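Week 6: Planning when the case is in the way

Okay, last week we had the arm moving in free space and everybody's planner looked great. Free space is easy! This week the goals are down inside a box, and I want you to see your nice planner struggle a little before you fix it.

Start from the Selero scene file. It has the table, the arm and the fixture plate in it already, but the computer case is just one solid block. If you leave it that way, every goal inside the case comes back as "in collision" and you'll sit there blaming the solver (I did, for most of an afternoon). So your first job is to swap that block for walls and a floor, and then add the tall stuff inside by hand.

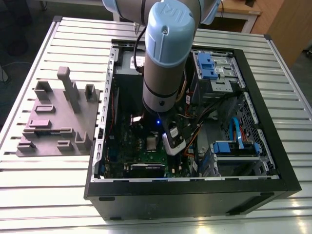

Course instructor, Robot Software Lab
Notes updated Tue 13 December

With the case on its side and the panel off, the opening faces up, so the approach is from the top. The rim is thick, and the gripper has to get past it before it gets anywhere near the motherboard. Give the rim 35 mm of padding to begin with. Then shrink it and watch what happens to your planning time.

Wires are the annoying part. The power leads and those blue SATA cables bend, and our collision checker only knows rigid shapes. I just wrap each bundle in a fat box and call it a no-go zone. It's crude, and you'll lose some good paths, but please do it anyway. Oh, and the arm has a cable of its own, so model that too!

For the fixture plate on the left, use the Jolari frames. Every holder gets its own frame, and the tall post goes in as an obstacle. If you plan straight across from the case to the plate at a low height, the post is what you'll hit, so put a waypoint above it.

What to hand in:
Your edited scene file.
A log of 53 planning runs, same start, same goal, new random seed each time.
A short note on which runs failed and what you think went wrong.

Set the timeout to 185 ms per query. Yes, it's tight, and yes, some runs will fail. I want to read about those.

Run Tidness on your scene file before you upload, it catches flipped normals and doubled names. Next time we look at perception and get rid of all these boxes you typed in by hand.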